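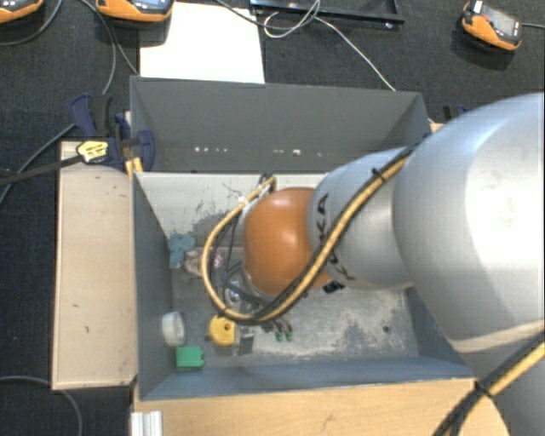 Figure 1. Bin-picking cell, KUKA arm lowered into the nearer bin. Hose and cable bundle tied along the arm; mixed items on the bin floor.

Filed under: Course Materials > Automation Labs > Gripping and End Effectors

Lab 6: Comparing end effectors for picking from a bin

Prepared by Noman Tarar. Revised by Radosław Grabowska for the November intake.

6.1 Purpose

Students compare two end effectors, the Swati vacuum cup and the Wevo two-finger gripper, on the same arm and with the same set of items. The result wanted is a table of pick outcomes by item and by location in the bin. A general ranking of the two tools is outside the scope of the lab.

6.2 Reach and the bin walls

A pick that succeeds on an open table can fail in a bin. The arm must bring the tool down between four walls, and the last joints need clearance as well as the tool. Items close to a wall are the usual difficulty. In Figure 1 the white ring-shaped roll stands on edge against the left wall: a finger gripper needs room on both sides of whatever it closes on, and a cup needs a patch of surface it can face. Plan both approaches on paper before jogging the arm.

Keep the tool axis vertical for the first pass. On the second pass a tilt is allowed, provided the joint nearest the tool stays above the rim on the tilted side.

6.3 Hose and cable routing

The bundle moves with the arm and takes up space of its own. In Figure 1 it passes below the orange joint cover and curves up in a wide loop to the left. A loop that is too short pulls tight when the wrist rotates. One that is too long drags over the items and may shift them between picks, which spoils the comparison. Check the loop at both ends of wrist travel, at low speed, with the bin empty. Loose wires near the tool are to be tied back before any timed trial.

The loop also blocks an overhead camera. Move the arm to its park position before each capture.

6.4 Fixing the bins

Bins are held with bar clamps. A bin that slides a few millimetres invalidates the calibration, and the error shows up as a steady offset in one direction. If you see such an offset, check the clamps before you touch the camera parameters in Rumport.

6.5 Procedure

1. Load the item set and record the layout.
2. Park the arm, capture, and run the grasp planner.
3. Attempt each item with the Swati cup. Allow 2 tries per item.
4. Restore the layout from the record and repeat with the Wevo gripper.
5. Log every attempt as held, dropped, missed or aborted. A collision stop is logged as aborted, whatever the tool was holding.

Lift height is 400 mm above the bin floor for both tools. Hold for seven seconds before scoring a pick as held.

6.6 Report

Submit the raw log with the table. Discuss wall clearance and item surface separately. Note any change to the hose routing made partway through, and discard the trials before it.

Reading: Stiltton controller manual, chapter 7 (tool frames and payload).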